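Workshop notebook, February
4 min read
Filed under: Shop Log / Carbs & Fuel

Back on the Brillstead coupe this morning, coffee in hand, and the idle still hunts like crazy when she's warm. Cold start is fine (two pumps, catches right away), then ten minutes in it starts that up-and-down thing and wants to die at a stop. I was so sure it was the accelerator pump last time I wrote in here. Scratch that, pump's good, I pulled it and the diaphragm looks new.

Went around the base plate with the propane hose, unlit obviously, and the revs jumped at the back left corner. Vacuum leak! Took the carb off again, third time now, and laid a straightedge across the Saragih spacer. It rocks. You can slide a feeler under one corner, so no gasket in the world was going to save me there. I flatted it on the glass plate with 80 grit until the marker lines were gone all the way across, then cleaned it up with something finer. New gaskets both sides, snugged the 4 nuts down crisscross a little at a time. Whoever reads this next, please don't crank those down with the long ratchet, I'm pretty sure that's how it got bent in the first place.

Odometer says 2,184 since the rebuild, so I did the plugs while I was in there. Number three is sooty and the rest are a nice tan. Could be the leak, could be a tired wire. I swapped the wires on three and five so we'll see if the soot moves.

Temp gauge climbed to 87 on the old metric dial and sat there the whole time it idled, so the thermostat we got from Wondura is doing its job and I can quit worrying about that one.

Still on the list: the Beltwood linkage kit, which is here but short one clevis pin (called, they're mailing it), and the throttle return spring, which feels lazy to me. I'd like a second spring on there before anybody drives it past the end of the street.
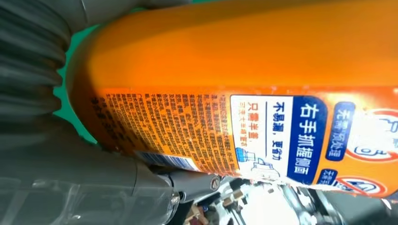
Oh, and the timing. I left it where it was on purpose, one change at a time, but I do think it's a hair late. I'll put the light on it tomorrow with the vacuum line plugged and write the number in the margin here.

Questions about this entry? Use the shop contact form | © Shop Log, all rights reserved | Back to top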